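Review: Mudden, a two-stage method for placing thin objects

I have a soft spot for placement. Grasping gets the talks and the prizes, and then the object is in the air and everybody goes home. So when Lai-ching Sin and Adebayo Adeyemi put out Mudden, a method devoted almost entirely to the last few inches of a plate-in-rack task, I cleared my afternoon for it. I have now been using their release for most of April, and I like it more each week.

The short version: Mudden splits a learned policy in two. A coarse stage gets the plate off the table and near the stand. A fine stage takes over close in, and it is trained only on clips of the final approach and the letting go. The switch between them is learned too, from a small extra output the authors call the handoff score. If the score drops, the arm goes back to the coarse stage and comes in again.
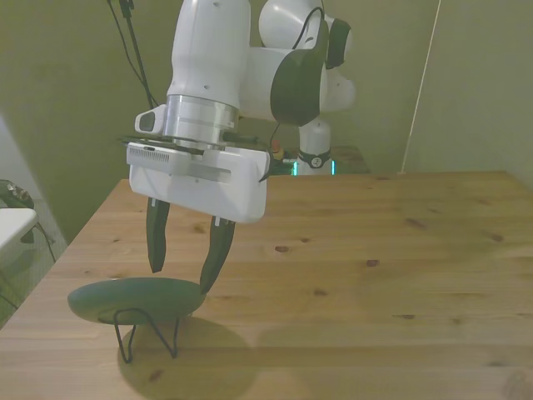 Gripper above a dark green disc-like object on the thin wire stand.

What sold me was how little data the fine stage wants. The full set is 60 demonstrations, all collected by hand on one arm, and the close-in clips are cut from those same recordings. I trained both stages overnight on a single desktop card with 3000 steps for the fine part. My older baseline (Plaltunlow, which I have defended in print and still love for boxes and mugs) needs far more than that before it stops clipping the wires.

Plates are a mean test. They lie flat, the rim is the only decent thing to hold, and a small error in tilt at the pickup turns into a big error at the stand. Mudden deals with this by predicting the tilt of the plate relative to the fingers right after the grasp, then feeding that number to the fine stage. It sounds almost too plain! But when I switched it off, the arm kept arriving at the right spot with the plate at the wrong angle, and the recovery behavior couldn't dig it out.
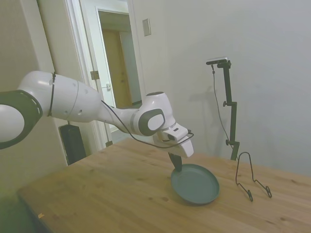 Fingertip at the inner rim of the plate, with the empty stand to the right.

The write-up is a pleasure, too. Failures get their own section, sorted by cause, and the authors are frank about the ones they can't explain. I was glad to see the comparison with Ó Flaithearta, the contact-first planner that a lot of us grew up on. It still wins when the stand is bolted down and measured. Move the stand between runs and Mudden pulls ahead, and the gap in their tables matches what I got on my own bench.
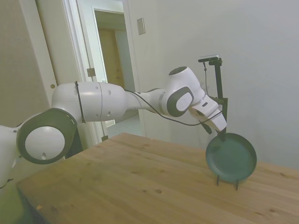
The release step deserves a word of its own. Most policies I've tried treat opening the fingers as a yes-or-no event tacked on at the end. Mudden eases the fingers open over several control ticks and keeps correcting the arm as it goes — a small thing on paper, and a lovely one to watch. I lost an hour just running it over and over.

Now the gripes. Setup took me nearly 11 hours, most of it camera calibration, and the instructions skip the part where the wrist view and the outside view have to share a clock. The handoff score has a threshold you must tune by hand, and the default was far too timid for me; the arm dithered between stages until I lowered it. There are only 2 plate sizes in the training set. Anything heavier than those made my results wobble, and deep bowls were hopeless.

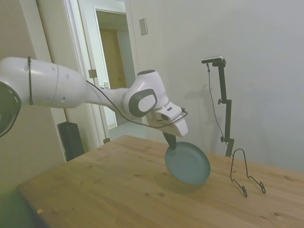

I'd also like to see the tilt estimate updated during the carry. At present it is made once and trusted all the way, so a plate that slips a little in the fingers is a plate the fine stage knows nothing about. Adeyemi told me by email that they have tried a running estimate and found it noisy. Fair enough, but I hope they keep at it, and I'd happily take the noisy version as an option in the config file.

The code is in good shape. Logging is on by default, the replay viewer opens without a fight, and you can swap in your own coarse stage with one short file. I put the one from Stalgate in there and it ran the same day. That alone would make me recommend the release to anyone with an arm and a stubborn placing problem.

Score: four and a half out of five. The missing half is for the calibration notes.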